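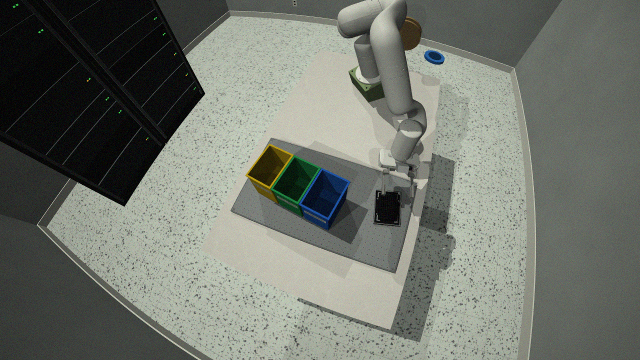 Chapter Four: Matched Trials in Simulation and on the Bench

Courseware > Robot Methods > Part II: Evaluation > Chapter Four

4.1 The problem

A sorting policy that works in simulation may fail on a real arm. A policy that fails in simulation may also work on a real arm, although this case is reported less often because few groups go on to test it. Either way, a single success rate from a simulator says little about how far the simulator can be trusted. This chapter sets out a method for measuring that trust directly: the matched trial.

In a matched trial, the same policy is started from the same state twice, once in the simulator and once on hardware, and the two outcomes are compared as a pair. The unit of analysis is the pair. Success rates are still computed, but they come second.

The method is presented through one worked case, the Gimar sorting cell. Gimar is a simulated cell built to match a bench cell of the same layout. A white arm on a square olive-green base reaches over a gray perforated plate. Three open bins (yellow, green and blue) stand side by side at one end of the plate, and a flat black tray with a grid of small holes lies toward the other. The gripper has two thin parallel fingers. At the start of an episode one part is placed in the tray, and the policy must lift it and release it into the bin of the same color.

The task is easy to state and short to run. It was chosen for those reasons. A harder task would yield more failures, but many of them would have several causes at once, and the pairs would be difficult to read.

4.2 Terms used in this chapter

Start state. The full set of values needed to begin an episode: joint angles of the arm, gripper opening, pose of each bin, pose of the tray, and the color and position of the part.

Outcome. One of three labels. "Sorted" means the part came to rest inside the correct bin. "Missorted" means it came to rest inside a different bin. "Lost" covers everything else, including a part that never left the tray.

Pair. Two outcomes that share a start state, one from each side.

Split pair. A pair whose two outcomes differ.

Split rate. The number of split pairs divided by the number of pairs.

Note that a pair of two failures with the same label is not split. A simulator that fails where the bench fails is doing its job. Students often find this hard to accept at first, and Exercise 4.3 returns to it.

4.3 Building the simulated side

Three properties of the simulated cell have to be settled before any pairs are run.

The first is geometry. In the Gimar cell the plate is set at an angle to the mat, and the bins follow the line of the plate. The angle must be measured on the bench and copied. It is tempting to square everything up in the model, and a squared-up model is easier to debug, but a policy trained on it will carry a steady offset to the bench. Langat and Babalola (the authors of the Gimar study) placed all fixed objects to within 2 mm of their bench positions and recorded the remaining error for each one.

The second is contact. The bins touch or nearly touch, and their walls are thin. When a part strikes a shared edge it can fall to either side, and the side it takes depends on friction and restitution values that are seldom known. These values should be fitted from drop tests made on the bench. They should not be tuned until the simulated success rate looks right. Tuning of that kind uses up the very evidence the matched trial is meant to supply.

The third is appearance. If the policy takes images as input, then the light, the shadows and the background all form part of the start state, whether or not anyone has written them down. With light from above, the bins throw a soft shadow onto the plate beside the blue bin, and the arm throws a much longer one across the mat. The arm's shadow moves with the arm. A policy may learn to use it as a cue to the height of the gripper – a cue that will be wrong on any bench with more than one lamp. The floor and the objects behind the arm matter less for this task, but they should be held fixed between runs.

4.4 Choosing start states

Start states should be drawn before either side is run, from a distribution that is written down. In the Gimar study 277 start states were drawn. All of them were run in simulation. Running all of them on the bench was judged too slow, so a subset of 57 was selected at random and run there too.

Two errors are common at this step. One is to select the bench subset after looking at the simulated outcomes, for instance by dropping states in which the simulated arm stopped early. The resulting split rate describes the selection and says nothing useful about the simulator. The other is to repeat a bench trial when the operator feels that it was set up badly. A repeat is allowed only if the fault was noted before the policy was started. The rule is strict, and it costs some data.

Resetting the bench to a given start state is the slowest part of the work. The Gimar study used a printed overlay, supplied with the Mfaume logging tool, that shows the target position of the part as a cell in the tray. Other means will serve if the error is recorded.

4.5 Reading the result

Of the 57 pairs in the Gimar study, 23 were split. The study's first draft had reported only the two success rates, which were close enough that a reader would have taken the simulator to be sound. The pairs show otherwise. The two sides failed at similar rates but on different start states.

This pattern deserves attention. Suppose the simulator fails mostly when the part sits near the edge of the tray, where the model makes the fingers collide with the rim. Suppose also that the bench fails mostly on release, when the part clings to a fingertip for a moment and lands in the neighboring bin. The two effects may cancel in the totals. They cannot cancel in the pairs.

The next step is to sort the split pairs by the phase in which the two runs first part company: reach, grasp, carry or release. The logs from both sides must therefore share a clock that starts with the policy. Section 4.7 gives a procedure for aligning logs that do not.

A split rate has its own uncertainty. With a subset of this size the interval is wide, and small differences between simulator versions should not be read as progress. Where two versions are to be compared, both should be run against the same bench outcomes.

4.6 What the method does not measure

The matched trial compares outcomes under one policy. A second policy may avoid the states in which the simulator is poor, or seek them out, and its split rate may be very different. The split rate is thus a property of the simulator, the bench, the task and the policy together. Reports that quote it for the simulator alone should be corrected.

Nor does the method say which side is at fault. By convention the bench is taken as the reference. A loose bin or a worn fingertip will still produce split pairs, and these are worth finding. The case study of the Bekby cell in Chapter Five traces a long run of split pairs to the bench side – in that case, to a tray that had been put back the wrong way around.

Readers who have not used a physics engine before should work through Appendix B before going on to Section 4.7.

Comments

Ikitz
Is the split rate in 4.5 computed on three labels or on sorted/not sorted? If missorted and lost are merged I would expect it to come down.

Neema Langat
Three labels, as defined in 4.2. Merging them does lower it. The merged table is in the exercise notes.

r_dowel
We tried the rule about repeats in our lab course in March. Students hate it, but the logs are much cleaner. It would help to have a sample form for noting setup faults before the start.

plateangle
Small typo in my copy, Section 4.7 points back to Exercise 4.3 when it should be 4.4.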